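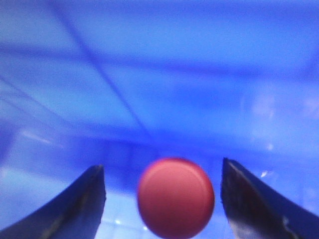
Red on blue, close up.

About Brellik

We dye things. Curtains, work shirts, tablecloths, wedding dresses people want to wear again, slipcovers the dog got to. Small shop, two rooms, a lot of sinks. Started by Wajid Rana in his garage on Drinau Street, now next door to the tire place on the same street. Same phone number the whole time.

How it started

Wajid worked in hotel laundry for years. Big hotels, big machines, and every month a cart of good linen thrown out for one stain or a bit of fading. Drove him nuts. He asked if he could take some home. They said sure. First batch came out streaky, second batch okay, third batch he sold to a restaurant called Favitz, who wanted 31 napkins in a dark green they couldn't find anywhere. They still order from us. Still that green. We keep the recipe card taped inside the cabinet and it's pretty much unreadable now, but everbody here knows it by heart.

The garage lasted longer than it should have. Drain problems. Neighbors were nice about it. Moved to the shop one September, in the rain, with 413 jars of dye in the back of a borrowed bread van. Lost one jar. Purple. The parking lot had a purple patch for quite a while.

What we do now

Home stuff mostly. Bring in a faded thing, pick a color off the swatch wall, come back when we call you. Cotton, linen, rayon, silk and wool all take dye well. Nylon, usually good. Polyester we don't do, sorry, different process and a lot more heat than our tanks can manage. Blends come out lighter than the swatch, sometimes a lot lighter. We'll tell you before we start.

Stitching is nearly always polyester thread, so it stays the old color. Some people love that, some people hate it. Please look at the sample jacket by the door before you decide.

We also do batches for restaurants, theater groups, small clothing makers. Minimum is 2 pounds dry weight per color. Biggest job so far was 1390 chair sashes for a banquet company, all one shade of rust. Took every line and rack we had plus the fence out back.

Color matching

Bring a thing that's the color you want. Paint chip, ribbon, a plate, whatever. Phone photos don't work, every screen is different and we've had arguments. We dye a test strip first and you look at it in daylight, out on the step, not under the shop lights. Then you sign the strip. Sounds fussy, but it saved us a lot of do-overs.

Reds take the longest. They need more rinsing than anything else we do, and we won't hand over a red piece until the rinse runs clear. So if you're in a hurry, go blue.

Black is harder than people think. Old black jeans back to black, fine. White cotton to black, takes twice the dye and costs more. See price list.

The people

Wajid runs the tanks and does all the matching. He's here early, gone by mid afternoon, so catch him before lunch if its a tricky color. The rest of us do intake, weighing, rinsing, pressing, and the phone. Everybody rinses.

Our Saturday-type classes are on hold until further notice. When they come back they'll be listed on the classes page. Gift cards for classes are still good, no expiration, or you can use them on dye work.

Zaidi

People ask about the Zaidi name on our swatch cards. It's our house range, the shades we mix in bulk and always have ready. Anything in the Zaidi range skips the test strip and goes to the front of the line. Good reds in there, a very deep blue, and a mustard that sells way more than we expected.

Some practical stuff

Wash it before you bring it. Clean, no softener. Grease spots show up darker after dyeing and we can't fix them.
Empty the pockets. Please.
Things shrink. We use hot water.
Pay when you pick up. Cash or card.
Items left over 90 days go to the theater groups, who are very happy to have them.

Parking in back, off the alley. Ring the bell if the front door's locked, we're probably at the sinks and can't hear you knocking.

Page updated 2 April 2021. Price list still the old one, new one coming when we get a minute.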